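Week 3 notes: showing the robot what you want
Sep 18, 2026

Okay, these are the notes I promised after everybody stopped writing and just watched the demo. I've filled in the parts I rushed through, and I've left out my long detour about the elevator.

So where were we? Last week we wrote a pick-and-place routine the old way, with waypoints typed in one by one, and it took most of you the whole lab to get through a single motion. This week is about skipping the typing. You show the arm the task, the arm records what happened, and then we try to learn something from the recording. There are two main ways to do the showing and you'll try both.

The first is by hand. You put the arm in its soft mode, grab it near the wrist and push it through the motion. I love this one for beginners! You feel right away where the joints don't want to go. The catch is that your own hand and forearm end up in every camera view, and later on the policy won't have your forearm to look at. Also, big arms are tiring to push, and people get sloppy by the tenth try.

The second is by remote control. You move a leader device, the follower arm copies you, and you keep your body out of the way. We use the Druvell leader with the Jorkeo recording software (the handout from January describes the old version, so please don't follow its menu screenshots). Remote control feels strange at first – you lose the sense of touch, and you'll squeeze much harder than you need to. Give yourself a few throwaway runs before you press record.

How many demos do you need? It depends on how much you vary the start. For the cap task, Bohumila Kováčik recorded 35 demos with the objects always in the same spots, and her policy fell apart as soon as I nudged the cap over. With 100 demos and the starts spread around the mat it did much better. More data from the same starting position would not have helped her much.

Things I look for when I grade your recordings: do you pause before you close the fingers, or swoop in? Do you always come in from the same side? Did you trim the part at the end where you're reaching for the stop key? I can spot that one from across the room.

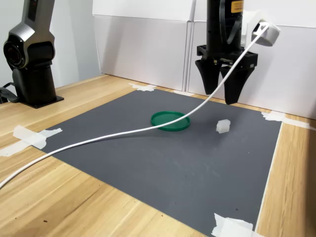

Course Notes, p. 151

For the lab we're on the taped-down mat, with the round green lid and the little white block next to it. Keep an eye on the white camera cable when you plan your path. It crosses the mat and goes up to the camera by the wrist, right over the near edge of the lid, so a low sweep from the front is a bad idea. If a piece of tape is peeling, press it down or replace it before you record – a mat that creeps between demos will mess up your data.

To hand in by next Friday: your recordings, plus one page on which method you liked better and why. Read the Obradović chapter first, at least the section on copying errors that pile up. The Jimbridge set (500 demos, already cleaned) is in the shared folder if you want something to compare with.

Lab sign-up is on the door. Bring your own headphones if the fan noise bugs you.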